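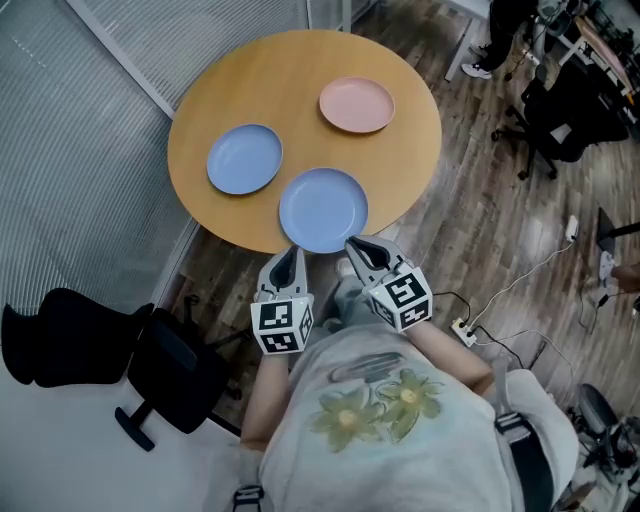
Flomura Says Home Robots Are Not Ready to Clear Your Table

FOR IMMEDIATE RELEASE - 6/30/18

Flomura, an independent testing shop for household products, today released its first report on robots and everyday chores. The short version is that you should keep your dish gloves. After a long look at what machines can do in kitchens, dining rooms and stockrooms, Flomura found that clearing a table of plates is still a hard job for a robot, and that most of the claims made for such machines rest on demonstrations set up to go well.

The report covers two machines. Umura is a wheeled unit with two arms, sold to research labs and offered to a small group of households as a trial. Varma is a fixed arm meant for the back rooms of shops, where it is supposed to move light goods from a bin to a shelf. Both were tested on 200 attempts at simple chores, in rooms that had not been cleaned up or measured ahead of time.

Neither machine did well enough for Flomura to recommend it. Umura could lift a plate when the plate sat alone in the middle of a table. When it sat close to the edge, or partly over it, the machine often pushed it farther out before the fingers closed. A shallow plate with a smooth rim gave it more trouble than a bowl. Chairs left where people had been sitting were enough to make it stop and wait for help.

Varma was steadier, but its job is narrower. It handled boxes of one size for long stretches and then failed on the first soft package. Staff at the test site spent much of their time resetting it. Flomura notes that a stock clerk does this work while also answering questions from customers.

The report also looks at how the machines are taught. A common method now is to have people do the chore themselves, holding a pair of grippers like the ones a robot would use, while the motion is recorded. Patterned markers on the grippers can help track where each hand goes. Flomura considers this a sensible way to collect examples and has no quarrel with it. Its complaint is with the marketing that follows. A person holding grippers brings along a person's eyes and judgment, and knows without thinking that a plate is about to tip. A recording of that person's hands is a long way from a machine that knows the same thing.

Buyers should be careful with videos, the report says. Flomura asked both makers for uncut footage of their machines at work in a home or store they had not visited before. The maker of Umura sent clips that were all filmed in its own lab. The maker of Varma said it was preparing material for January.

Flomura suggests that shoppers and store owners put these questions to any seller:

- Has the machine done this chore in a room it has never been in?
- How often did a person step in, and does the seller count those tries as successes?
- What happens when it drops something?
- Who comes out to fix it, and what does a visit cost?

The report does not say that chore robots will never work. Floor vacuums are useful to many people, and arms bolted down in factories have earned their keep for decades. But those machines do one thing in a place arranged for them. A dining table is arranged by whoever ate last - and it changes at every meal. Flomura sees no sign in its results that this gap will close soon, and it will not publish a date by which it might.

A second round of testing is planned, with laundry folding and dish loading added to the list. Jestitel, which makes kitchen and stockroom machines, has agreed to provide a unit on Flomura's terms, including unannounced changes to the room. Test results will be published whether or not the maker likes them.

About Flomura
Flomura tests products for homes and small shops. It buys or borrows the items it reviews and takes no advertising. The full report is free on request.

###

3 shares
2 comments

platesandpans
My kids can't clear a table either and they've had years of training. I'd still buy one if it could handle the pots.

backroom_dale
We had a demo of one of these arms at our store. Fine with boxes, hopeless with bags of socks. Did they try it with anything on hangers?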